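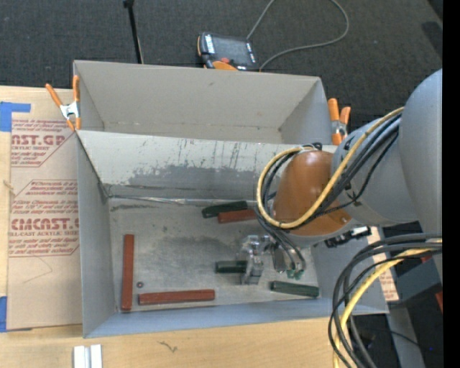 Visit to the Staltik Handling Laboratory, Virkdale

Report to members of the regional study group

The study group was received at the Virkdale site of Staltik in September. The purpose of the visit was to learn how the company gathers the examples from which its picking system, Kellus, is trained. Members had asked to see the recording work itself, and most of the morning was set aside for it.

The program opened at 9:30 with a short talk in the Hrytsenko Room. Our hosts explained that Kellus is given very few written rules about how to grasp an object. It learns from recorded attempts, both good and bad, each stored with the camera view taken before the arm moved. At the time of our visit the current set held 1707 attempts. The laboratory regards this as a modest number and intends to continue through the winter.

The group then moved to the work area. Two gray metal bins stand together on a wooden table, with orange-handled spring clamps at the sides where they meet. The arm reaches into the front bin from the right. The objects are plain bar-shaped blocks in red and dark green, and they lie on the bin floor at different angles, in places very close to one another. Our hosts consider this kind of crowding useful. A block near a wall, or one touching its neighbor, asks for a different approach from a block in the open, and the system must see many cases of each.

Recording is done in runs of 50 attempts. Between runs an operator rearranges the blocks by hand and checks the camera position against a saved view. Members asked whether failed grasps are thrown away. They are kept and labeled, and the label states the kind of failure as well as the fact of it. A slip during lifting, for example, is stored separately from a grasp that closed on nothing. Two people review any attempt whose label is in doubt — a slow practice, but one the laboratory does not plan to give up.

There was some discussion of wear. The floor and rear wall of the front bin are visibly scuffed and smudged, and one member asked whether a clean bin would give better records. The reply was that the marks are left as they are, so that the system does not come to depend on a spotless background. Members with experience of warehouse work found this sensible.

The visit closed with a review of stored attempts on a large screen. It lasted almost 10 minutes longer than planned, owing to the number of questions. Staltik has offered to receive a second party in the spring, limited to four persons. Members who wish to attend should write to the group's office before the end of February and state whether they have visited Virkdale before.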